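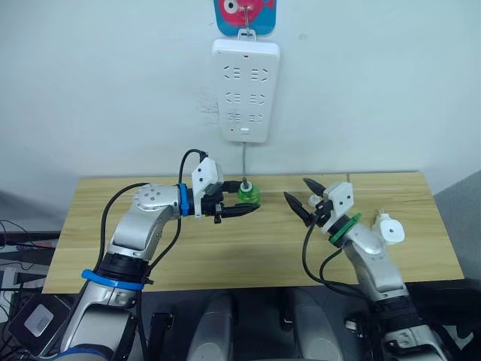 Itley Community Hall flu shot and winter illness clinic
Pre-opening safety check, with comments
Completed December 17, 2018

Mark each line Y, N or N/A. If you mark N, write something next to it. A sad face does not count as something.

ENTRANCE AND WAITING AREA

1. Main door opens fully and stays open. Y
Stays open very well. Closing is the hard part. Door closer reported in April, still on the list.

2. Masks and tissues at the door. Y
One box of 500 masks, opened. Last clinic we set out the whole box and people took them by the handful, so put out a small stack and top it up.

3. Hand sanitizer at door, desk and exit. N
Door and desk fine. The exit dispenser is full but gives nothing when pressed. Several people pressed it anyway and rubbed their hands together out of politeness.

4. Chairs spaced, coughing patients seated apart. Y
The sign for the coughing side now faces the coughing side.

5. Floor dry, mats flat. Y
Mat by the restroom curls at one corner. Taped. The tape also curls.

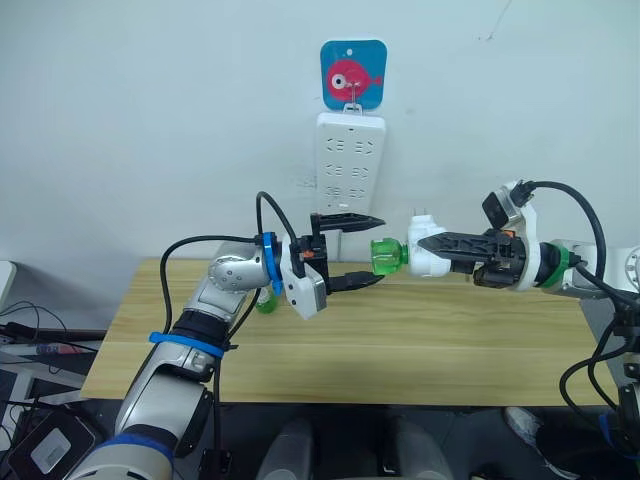

6. Walkway to the vaccination tables clear for wheelchairs and strollers. Y
Measured with an actual stroller this time. The coat rack had to move, and it has been asked to stay moved.

VACCINE STORAGE

7. Refrigerator between 36 and 46 degrees F. Y
Read 39 at opening and 40 an hour later. Log sheet is on the door. Please write the number and not "fine."

8. No food or drink in vaccine refrigerator. N
One yogurt, peach. Removed. The label on the door is in large red letters and I am out of larger letters.

9. Dose count matches delivery slip. Y
Slip from Bucur Medical Supply says 94. Shelf says 94. I counted twice because the first time went too smoothly.

10. Expiration dates checked. Y
Oldest in front.
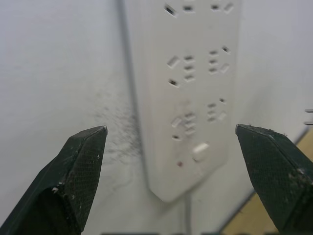 A note from the Motaddale clinic, added in the margin, says their refrigerator passed every reading at opening and drifted up to 49 by lunch, so they now take a midday reading too and would like us to do the same. Agreed. Line 7 needs a third box on the next version of this form.

VACCINATION TABLES

11. Sharps containers in place, below fill line. Y
Table 2 is close. Swap it before the after-work crowd, while there is still somebody around with the closet key.

12. Gloves in all sizes. N
Small, small, and small. Order said "assorted."

13. Allergic reaction kit at hand and in date. Y
Both kits sealed. Staff on shift can say where they are without pointing in two directions, an improvement on last month.

14. Screening questions asked before every shot. Y
Watched six. All asked about fever, allergies and past reactions. Slow down on the allergy question. It is coming out as one word.

15. Fifteen-minute sitting area in use. N
People sit for four minutes and then remember their parking. Try giving them a card with a time on it.

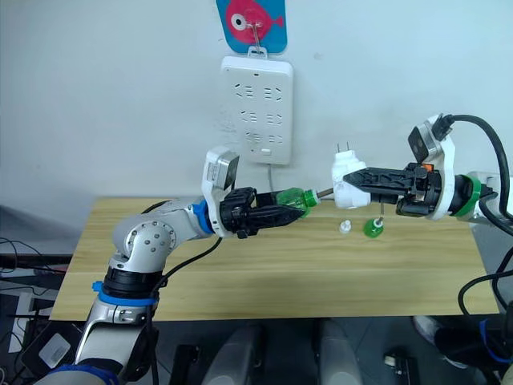 Lonar wrote back on this one after reading the draft: "We tried the cards at our site and they worked fine until we ran out of pens. Stick-on labels are better. Put the leave time on the sleeve, and the person at the exit can read it from six feet away." Labels requested.

PAPERWORK AND CLOSING

16. Consent forms signed and filed. Y
We printed 1,000 and have used a respectable dent's worth. The other language versions are under the English ones. Put them next to the English ones.

17. Information leaflets current. N
The stack of 3,000 is last season's. Same advice, mostly, but the hotline number has changed. Recycle.

18. Tables wiped between patients. Y
Yes at 1 and 3. Table 2 says yes.

Result: open, with corrections to 3, 12, 15 and 17. Line 8 corrected on the spot. Recheck line 3 before the next session, and bring a screwdriver.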